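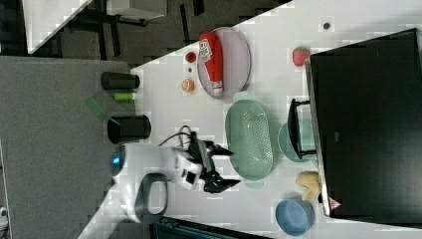
Well, the concertina book is finished! I started it in February, so it's only taken me the best part of a year, and for most of that time it lived in a shoebox under the bed with one cover glued on and the other one nowhere to be found. (It was inside the guillotine box. Of course it was.)

If you haven't made a concertina before, it's one long strip of paper folded back and forth, with a stiff board stuck on each end, and it stands up on a shelf like a little screen. I wanted one as a present for Ourania, who is moving house and has asked for "nothing that needs a plug or watering". Fair enough. So it has a different bird on every panel, all cut from lino and printed by hand at the kitchen table, and a ribbon to tie it shut.

The paper is a Vasilakis cartridge, which I bought as a pack of 56 sheets when the art shop in town was clearing its shelves. It's a lovely creamy colour and it takes ink beautifully, but oh dear, the folding. I didn't check the grain before I cut my strips and of course I cut them all the wrong way, so every fold cracked along the outside and looked like an old map. I had a sulk, made a cup of tea and cut them again. What a difference! With the grain running up and down the page the folds go in crisp and flat, and you hardly need to lean on the bone folder at all.

To check the grain, by the way, just bend the sheet gently in half without creasing it, first one way and then the other. One way will feel springy and the other will feel floppy. Floppy is the one you want for your folds. I know this perfectly well and have told other people so in a rather superior voice.

The birds were the fun part. I drew them all on tracing paper first and then rubbed them down on to the lino, so they came out the right way round in the end. The wren is my favourite, she's very round and cross. The heron gave me the most trouble because his legs are so thin, and I cut straight through one of them at the last minute and had to start again. There's a second heron, then, and he stands in some reeds, and you can't see his feet. I think he's better for it!

For the ink I used two colours from Hernis, a dark green and a sort of brick red, and mixed a tiny bit of one into the other for the in-between birds. They dry slowly, slower than I'm used to, and I smudged the blackbird with my sleeve on the very last evening. If you use them, leave everything overnight and go and do something else. I didn't have enough pegs so there were wrens drying all the way up the stairs.

Then the covers. I'd planned to use plain grey board and book cloth, but Glykeria Kontogiannis from my Saturday group gave me a piece of Millosance marbled paper she'd been hoarding, all swirly greens with a fleck of gold in it, and once I'd held it up against the green ink there was no going back. It's quite thin, and it stretches as soon as the paste touches it, so I got a bubble in the back cover. I pricked it with a pin and smoothed it down through a bit of baking paper and you'd have to know where to look. It's near the bottom left corner. Please don't tell Ourania.

The corners I did as plain mitres, leaving a little gap the thickness of the board so the edges meet without the grey peeping through. Everything went under a pile of heavy cookery books for 2 nights with a sheet of clean paper between each layer. I did peek after the first one. I always peek.

A couple of you asked after the last post what I'm using to cut lino now that my old handle has split. It's a Sovwood one, short and fat with a flat side so it doesn't roll off the table, and it suits my small hands very well. Amparo Vidal uses the longer one and swears by it, so try both if you get the chance.

Next up is a set of gift tags from the leftover strips, as I can't bear to throw any of that cracked paper away. The wren will be making another appearance. I've also promised Grigoris a bookplate with a hare on it, and he'd like it by Christmas, so I had better sharpen my gouges this weekend and find out where I've put the strop.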